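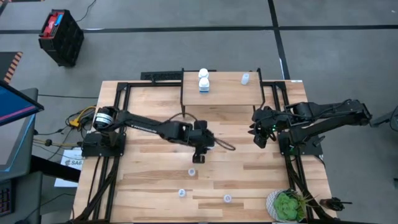
**August, notebook of the two-arm group, entry by Edem Tetteh**

Started 8:40. Narayanan came at 9 with the new fingertip pads. We have two weeks of bench time left before the Berndale student round, so I write more than usual today. Please add your comments under mine and don't erase.

**Task, as we understand the rules now**

The left arm and the right arm must share the job "set out the medicine cups". The bottles are on the shelf and the cups are on the table. A run is good when each cup is standing at its mark, one bottle has been brought down and put back, and no arm touched the other. The judges place the cups by hand before each run, so we can't learn fixed positions. Last year's team from Okau did learn fixed positions and had a bad afternoon.

I asked by email if the bottle has to go back to the same place on the shelf or only to the shelf. No answer yet. Until then we practise the harder one.

**Morning: cups only**

We did 17 runs with demonstrations policy no. 4 (the one trained after the holiday). Bottles not used. Results in my own words, the table is in the shared folder:

- Nine good runs.
- Four where a cup was picked but put down leaning, and it fell when the fingers opened.
- Three where the left gripper closed beside the cup. Always the cup nearest to the front edge.
- One stopped by me. The arms were too near to each other and I did not like it.

Narayanan thinks the failures at the front edge come from our demonstrations. When we teleoperate, we stand at the front, and we are lazy about cups close to us. He looked through the old recordings and found that of 557 demonstrations only a small part begin with a cup in the front third. I had believed the coverage was even. It is not even at all.

The cups are also difficult for the camera. The walls let light through and the wood behind has many browns in it, so the rim is nearly the only thing to find. Two people have proposed to put coloured tape on the cups. This is forbidden in section 3 of the rules, I checked again, so please stop proposing it.

**The fall when opening**

I spent one hour on this alone. The gripper opens both fingers at the same speed, but the new pads are a little sticky, and the cup weighs almost nothing. One finger lets go first and the other carries the cup sideways. With the old pads this was rare.

Tried:

1. Open slower. Worse. The cup follows the sticky finger for longer.
2. Open fast. Better, but it makes a small hop.
3. Lower the cup 2 mm more before opening, so that it is pressed on the wood. Best of the three. Only one fall in the next runs.
4. Chalk powder on the pads. It works well for a few runs and then the table is dirty. Narayanan was not pleased and cleaned it himself.

Decision: keep no. 3, with the speed left at the default. I wrote the value in the config under `release_offset` and not in the code. Whoever hard-coded the old value in two different files, I found both.

**Midday: the bottles**

Both arms can reach the shelf but they don't reach it equally well. The right arm comes in from the side with the elbow out past the table, and it has enough room. The left one has to go over the middle, and then its cable loop hangs over the place where the cups are. In one run after lunch the loop pushed a cup over. The policy had done everything correctly, so I counted this as our mistake and not as a failed run.

Narayanan wants to tie the cable along the last link. I agree, but with enough slack for the wrist. Last term we tied it tight and the connector came out at full rotation, and finding the reason cost us a whole evening. He will do it tomorrow with the Velcro, not with zip ties.

When one bottle stands in front of the other, the policy sometimes tries to grasp between them. It seems to me it sees one wide object. We moved them apart by a hand's width and the problem went away, but the judges may not be so kind. So we need demonstrations with the bottles in a line, seen from the camera. I put this on the list as first priority.

**Collecting plan**

Our target was 2,000 demonstrations before the round. I don't think we can reach it and I would like us to say so now and not on the last evening. If two people work each afternoon we can add 600 good ones, and I prefer those to a larger number made when we are tired. Quality of the tired ones is poor. You can see it in the hand movement, which begins to shake near the grasp.

How to divide them:

- About half with at least one cup close to the front edge.
- A good part with the bottles in a line.
- The rest free, but please change who is operating. Narayanan and I both have the habit to take the left cup first, and the policy has learned our habit.

Before every session: home both arms, check that the emergency stop really stops (press it, don't only look at it), and write your name in the log. There are recordings from last week with no name, and I can't ask anybody why the right arm waits four seconds at the start.

**Afternoon, short**

14:30. Nair group asked to use the bench from 16:00, I said yes. They run the same arms with the Drekora controller settings, so after them please load our profile again. If you forget, the right arm moves with higher acceleration than you expect.

15:10. Six more runs with the bottle included. Two good. In the other four the bottle came down without problem but it was put back too near to the shelf edge. I think the hand-eye calibration of the right side is off by over 5 mm. It was last done in June, before we moved the camera. This must be repeated before we collect anything new, otherwise the new demonstrations will carry the same error.

15:50. Stopped. Arms homed, logs copied, spare cups back in the drawer.

**To do**

- [ ] Calibration, right side — Edem, tomorrow morning
- [ ] Cable on left wrist — Narayanan
- [ ] Write again to organisers about the return position of the bottle
- [ ] Bottle-in-line demonstrations, first batch after calibration
- [ ] Decide old pads or new pads, not both
- [x] `release_offset` moved to config

*Note from Narayanan, 17:20:* I read the above. I agree on the number of demonstrations. On the pads I am for the old ones, they are uglier but we know them. Also, the long wait of the right arm at the start is from my recordings, sorry. I was adjusting the chair. I will cut the beginning of those files this evening and put my name on them.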